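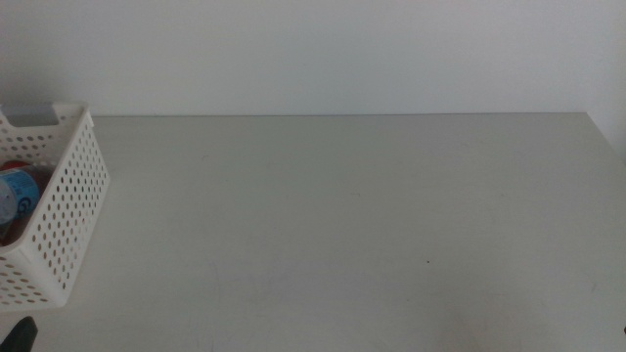

The tabletop cell with its perforated white basket at the left.

Posted in February by the Clenier product desk
Print this page | E-mail this page

Zavilar Tabletop Kit — README for the basket set

Hello, and thank you for taking an interest in the Zavilar kit, which we put together at our workshop in Nimville and have been fussing over ever since. This file goes with the recordings we supply alongside the two-armed kit, and we hope it answers most of what you'll want to know before you start (if it doesn't, do write to us!).

What you get

There are 3000 recordings in the set, sorted into 16 folders, one for each task. Most of the tasks have to do with taking household things out of a basket or putting them back in, and 14 of the folders come with written instructions as well — the other two will follow once we've tidied the wording. Everything was recorded on a pale grey table against a plain white wall, and the basket is the sort with rows of round holes in its sides.

Getting going

Unpack the folders wherever you like, then open Kiss, our little playback program, and point it at the top one. It takes a moment to build its list the first time, so please be patient with it. You can play any recording at half speed, and we'd gently suggest doing so with the basket tasks, as the grippers can be quick around the rim.

Things to bear in mind

Items in the basket may be partly hidden by its front wall, and labels can't always be read in full. Small scuffs and specks on the table have been left as they were. Folder 11 uses an older naming style, which Kiss reads quite happily, though your own scripts might not.

Support

Our help desk is open on weekdays and on Saturday mornings. Please mention the folder number when you write.

Print this page | E-mail this page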